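Plakatum to Open Walleo, a Light and Sound Installation, at Broltgate

Jul 24, 2018

Plakatum will open Walleo, an interactive light and sound installation by artist Wulan Sitompul, in the main hall at Broltgate next month. Admission is free and no tickets are needed.

Walleo is a hanging net of 2846 small lamps, each wired to one of 34 microphones placed along the walls of the hall. When visitors talk, clap or hum, the lamps closest to them change color and the change spreads slowly across the net. If the hall is quiet for four minutes, the lamps fade to a low white light.

"I wanted people to be able to use it without being told how," said Sitompul. "You walk in, you say something to the person next to you, and the piece is already running."

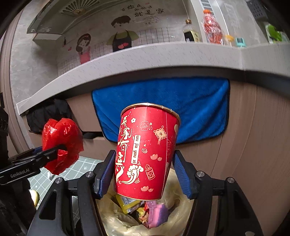 The work took 17 months to build. Sitompul drew the net and wrote the first version of the software herself. Sound designer Ruben Claeys joined the project last July and set up the microphones so that the piece responds to voices near the floor as well as to louder noise from the upper gallery. The steel supports were made by Paulík, a metal shop that has worked with Plakatum on earlier shows.

"The hall has a long echo, and at first the lamps kept reacting to it," said Claeys. "We spent most of the spring getting the timing right."

No recordings are made or stored by the installation.

Sitompul and Claeys will give a talk in the hall on opening night. School groups can book a morning visit through the Plakatum front desk. The hall is step-free from the street entrance, and seating is available along the north wall.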